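# Workshop notebook: Flelstead, Bench Room 2

Sunday, morning session

**Subject:** Grirnier frame, dry assembly and inspection before finishing

## Purpose

The Grirkby order calls for nine frames in walnut to the Grirnier pattern. Work today was confined to the first of these, which is to serve as the reference for the remaining eight. The drawing in use is the third revision. Earlier revisions should be removed from the bench folder, as the spindle spacing differs.

## Condition of stock

Rails were taken from the boards delivered by Kirkegaard in April. Two boards were set aside on account of sapwood along one edge and are stored upright behind the bandsaw, marked in chalk. They may be used for jigs. They are not to be used for rails.

The dowel stock was checked for straightness on the flat plate. Of the 37 lengths in the rack, three were rejected for bow. The rejected lengths have been returned to the offcuts bin and may be cut down for stretchers if the straight portion is sufficient.

## Work carried out

1. Rails were planed to thickness and the ends rounded to the template. Squared edges were eased by hand with a block. Colleagues are asked to refrain from using the router for this operation, as the radius on the drawing is smaller than that of any cutter at present in the cabinet.
2. Spindle holes were drilled in the top face of each rail using the fence and depth stop. The stop slipped once during drilling and was reset. All holes drilled after that point were measured again and found to be within tolerance.
3. Spindle ends were brought to size. The fit is intended to be firm under hand pressure, with final seating by mallet and a softwood block.
4. The stretcher was fitted to the side face of the rail before the rails were brought together. The reverse order was attempted on the trial piece and resulted in a bruised shoulder.
5. The frame was transferred to the white table for examination of the joints and rail faces. The rails are flat boards with the round members seated directly in them, and the grain reads clearly along the top faces. A few tiny pale specks or nicks remain in the top of the front rail, and one spindle in the back rail leans slightly.

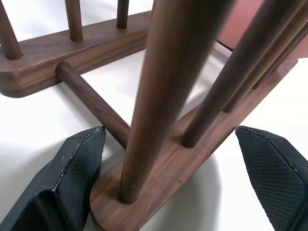
6. The alignment of the spindles is to be checked against the square at the next session. Any spindle found out of true is to be withdrawn and its hole examined before the spindle is replaced.

## Outstanding matters

- The face of the front rail requires attention with a card scraper. Filler is not acceptable on this order.
- Final sanding is to stop at 800 grit on the rounded ends only. Flat faces are to be left from the scraper.
- A second depth stop should be requested from stores.
- Confirmation is awaited from Grirkby as to oil or wax. No finish is to be applied to any part until this has been received in writing.

Bench cleared and extraction switched off at the close of the session. The key to the cutter cabinet is in the office drawer.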